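Back from the Skoment open day, feet sore, bag full of leaflets I will never read. I said I'd write it down while it was fresh, so this is being done at the kitchen table with my coat still on.

It was at the Gosari building, the one behind the tyre place, and it took me 18 minutes to find the right door. The sign pointed at a wall. Once inside there was a table of name stickers and a large bowl of mints, and then a talk in a room with not enough chairs. I stood at the back next to the radiator.

The talk was what I expected. A lot of "in the near future" and "in the home". There was a film of an arm called Kong putting cups on a shelf, set to piano music, and I noticed the film changed angle every time a cup was about to be let go. I wrote "cuts" in my notebook and underlined it. When the questions came, a man at the front asked how often it drops one, and was told that the numbers were very encouraging. He asked again and was told they could talk afterwards. I don't know if they did.

Kong itself was in the next room behind a rope. It was meant to run at 2 but there was a problem with something, so we were sent off for tea and told to come back in 30 minutes. The tea was fine. The biscuits had gone by the time I got there. When we did come back Kong moved 5 cups out of 7, and the other two it sort of considered. People clapped. I clapped as well, I suppose, out of manners, and was cross with myself on the stairs.

The part I did like was upstairs and wasn't on the main programme at all, only on the back of the sheet under "Zanance room". This is where they do the teaching. You don't program the thing, they said, you take hold of a pair of grippers, one in each hand, and do the job yourself, and what you did gets recorded so that an arm can have a go at copying it later. Over and over, little kitchen sorts of jobs. A dish, a lid, something soft to pick up. 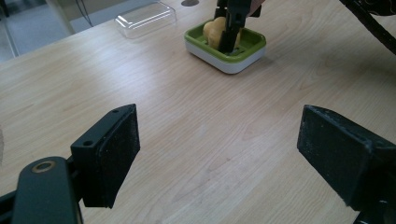
I asked how many goes it takes before the arm has learned anything, and got an answer with the word "depends" in it three times. I also asked what happens if you use a different dish. Apparently that is a good question. I have been told I ask good questions all my life and I know by now what it means.

Still, I would sooner watch that than the cups. It's slow and a bit fiddly and there's no piano. You can see it is work, and that a person is doing it, which the talk downstairs rather skated over. All that business about machines that teach themselves, and one floor up it's hands on handles. I'd like to know what the job pays. I meant to ask and then the lift came.

They had a feedback form on the way out. I gave the talk a two and the upstairs room a four, and under "would you have one in your home" I put no, and then added – if it did the bins I might think again. Left my umbrella by that radiator. Will have to ring them in the morning.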